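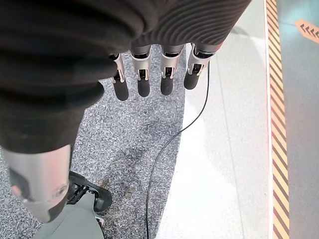 Extracting DNA from Soft Fruit: Procedure for Teaching Laboratories

Students prepare a crude DNA extract from fruit tissue and relate each reagent to the structure of the cell. The activity fits within one laboratory period and is intended for introductory biology courses. It was developed for the Nelville teaching laboratories by Jana Hellwig and revised by Evaristo Amato.

Students will be able to:
Explain why detergent disrupts cell and nuclear membranes.
Describe the role of salt in the precipitation of DNA.
Distinguish a crude extract from a purified sample.

Before the Session

Place the ethanol in a freezer the night before. Prepare the extraction buffer by dissolving 15 g of table salt in 900 mL of distilled water and stirring in 100 mL of clear dish detergent. Stir slowly to limit foam. The buffer may be stored at room temperature for one week and should be labeled with the date of preparation.

Each group requires a resealable bag, a funnel, a coffee filter, two clear tubes, and a wooden stirrer. Goggles and gloves are required throughout. Ethanol is flammable, and no open flame is permitted in the room. Fruit brought into the laboratory may not be eaten.

Preparing the Extract

Remove stems and any large seeds. Place 30 g of fruit in the bag, press out the air, and seal it. Crush the fruit by hand for two minutes, until no large pieces remain.

Add 50 mL of extraction buffer and reseal the bag. Mix gently for one minute. Vigorous shaking breaks the DNA into short fragments, which are difficult to collect.

Pour the mixture through the coffee filter into a clean tube and allow it to drain for 6 minutes. Do not squeeze the filter. Transfer 5 mL of the filtrate to the second tube.
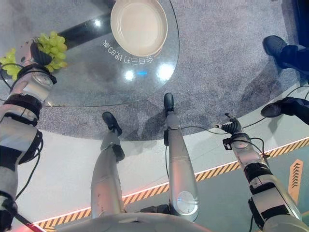 Precipitating the DNA

Tilt the tube and pour 10 mL of cold ethanol slowly down the inside wall so that it forms a separate layer above the filtrate. Return the tube to its rack and leave it undisturbed for five minutes. White, cloudy strands should collect where the two liquids meet. Students may lift them out with the wooden stirrer.

Questions for the Laboratory Report

Why is DNA less soluble in cold ethanol than in water?
What other molecules are likely to be present in the strands?
How would the result change if the detergent were omitted?

Disposal

Collect all ethanol mixtures in the labeled waste container. Filters and fruit pulp go in the regular trash. Rinse tubes twice with distilled water and return them to the rack upside down.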